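Write the stop rule before the first run

Most labs I visit have a safety sheet on the wall. It covers the emergency button, the walking lines and who may hold the remote. It rarely says when a robot handling household items should give up, and I think that gap matters more than anything on the sheet.

At Bastos, where I help review test plans, Amirhossein Soltani wrote a one-page rule for work with bottles and a refrigerator. The robot gets 2 tries at a grasp. After 15 seconds without progress it opens the hand and backs off - no third try, no nudging from the operator.

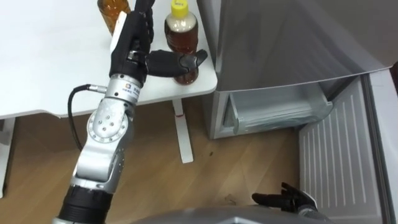

People complained that the rule would cost them data. It did cost some. Out of 110 runs in July, a fair number ended early, and those were logged as failures with the cause written next to them. I would take that log over 4000 clips with no notes on who stepped in.

A shared standard could start there. State the number of tries, the time limit and what the arms do afterward. Say which doors may be open while an arm is moving. Put the same page in every report, so a reader at another lab can run the test the same way.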